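Equipment Review: Eria Parcel Scale
Pilley Shared Mail Room, Member Services
April 16, 2022

The Shared Mail Room maintains weighing equipment for the use of all member shops. The scale purchased when the room opened no longer returns to zero between parcels, and members have reported surcharges from carriers on packages that were labeled in good faith. Member Services was therefore asked to test a replacement and to publish its findings before any purchase was made.

The model under review is the Eria parcel scale, sold with a separate display on a coiled cord. It was bought at the full retail price of $169. The maker had no part in the trial and has not seen this report.

Setup

The scale arrived fully assembled except for its four leveling feet, which screw in by hand. A bubble level is set into the back corner of the platform, where it can be read only by leaning over the unit. The printed instructions are clear on calibration and nearly silent on everything else. The section on connecting to a computer refers to a menu item that does not appear on the display, and staff found the correct setting by trial. It is listed under "Print."

Once connected, the scale passed weights to Zasport, the label program used by most members, without further adjustment. Members who type weights by hand will see no difference in their work.

Accuracy

Nelli Miettinen supervised the trial, in which 300 outgoing parcels were weighed first on the Eria and then on the certified floor scale in the loading area. The Eria reads in steps of 10 grams. On all but 2 parcels the readings agreed within one step. Both exceptions were long tubes that overhung the platform and touched the wall behind it, and both read correctly when turned.

Very light items are a different matter. Padded envelopes holding a single greeting card were sometimes shown as zero until pressed and released. Members who send mostly letters should continue to use the small postal scale at the front counter.

Daily use

The display is large and can be read while standing. The hold button is the most useful feature: it keeps the last weight on the display after the parcel has been lifted away, so that a wide box no longer has to be balanced in place while the figure is copied down. The tare button sits directly beside it, is the same shape and color, and was pressed by mistake often enough that staff have marked it with red tape.

The unit turns itself off after a short idle period. This can be changed when it runs on the power adapter but not when it runs on batteries. During a busy session, the wait for the scale to restart was the most common complaint on the comment sheet – more common than all remarks on accuracy together.

Members are asked to weigh cartons only after they have been filled and sealed. Tape and padding are part of the billed weight, and a carton weighed early is the usual source of an underpaid label.

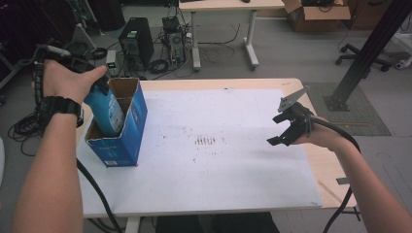
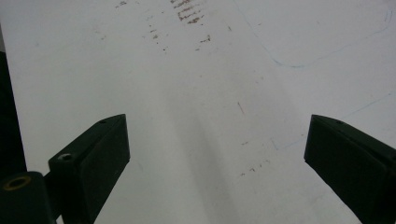
Filling a blue carton at the packing table, and a close view of the white work surface.

The platform is brushed steel and wipes clean with a damp cloth. The plastic base beneath it is less satisfactory, with a deep groove around the edge that collects scraps of tape and paper. Staff were able to clear it with a thin brush.

Comparison

The Kiiskinen bench scale, borrowed from a member for part of the trial, has a better button layout and a level that can be seen from the front. It costs more, and its readings could not be passed to Zasport. For a shop that works alone and writes its labels by hand, it may be the better choice.

Recommendation

Member Services recommends the Eria for the main packing area, connected to the power adapter at all times and placed well clear of the wall. The recommendation does not extend to the front counter. Readings will be checked again against the floor scale in July, and members who notice a difference before then should leave a note with the parcel number in the equipment log.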